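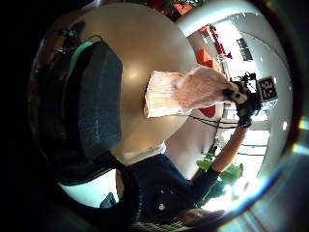
The Tranby comparison was a trial of hand-held grippers and wrist-worn sensor kits used to record manual tasks for robot training. It was organized by Nerkura, a firm that supplies controllers and end effectors for light industrial arms, and was directed by Simin Parsa. Two gripper designs, known as the Cuevas and the Arnow, were tested against a sensor kit worn on the hand. The trial began in November and its results were issued as an internal report.

Background

Before the trial, Nerkura trained its arms mainly by teleoperation, in which an operator moves the arm through a linked controller. The method gave clean joint data but was slow, and operators tired quickly when handling soft goods. Hand-held grippers remove the arm from the recording stage. The operator carries a tool with the same jaws as the robot, and a wide-angle camera on the tool records the approach to each object. The firm had used an early Cuevas unit for this purpose, but no direct comparison with other equipment had been made.

Equipment

The Cuevas gripper has two parallel jaws driven by a trigger. The Arnow gripper uses the same jaw travel with softer fingertips and a lighter handle. Both carry a fisheye camera above the jaws. The wide field of view keeps the surroundings in sight when an object covers the center of the lens, although straight edges near the rim are strongly bent and must be corrected before distances can be measured.

The wearable kit holds its sensors against the hand with straps and sends data through cables. A printed black-and-white marker gives nearby cameras a fixed pattern from which the position and angle of the hand can be worked out. The marker must stay flat and facing at least one camera - a condition that proved difficult to meet during folding tasks.

Method
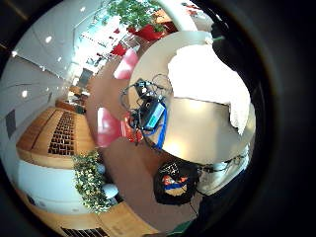

Each task was performed with all three systems by the same operators, in an order that was changed between sessions. The tasks included lifting knitwear, turning over a sheet, and passing a small item from one hand to the other. A recording was accepted if the position track had no gap and the jaw opening or finger position could be read throughout. Lighting was left as found, in order to include glare from windows and the shadows of the operators themselves.

Cable routing was treated as a separate question. Operators reported each snag or pull, and the report lists these apart from tracking failures.

Results

The Arnow gripper had the highest share of accepted recordings, at 93 percent, compared with 81 percent for the Cuevas. Most of the rejected Cuevas recordings came from thin fabric, which slipped between the harder fingertips. The wearable kit recorded finer finger movement than either gripper, but setting it up took 12 minutes per operator, and its data could not be passed to a two-jaw arm without conversion.

Blažena Kopecký, who reviewed the tracking data, found that bright windows affected both grippers to a similar degree. She recommended a fixed exposure setting for later work and a shorter cable between the wrist and the recording unit.

Later use

Nerkura adopted the Arnow gripper for fabric handling and kept the Cuevas for rigid parts. The wearable kit was retained for studies of grasping with several fingers. A revised marker mount was under test when the report was issued.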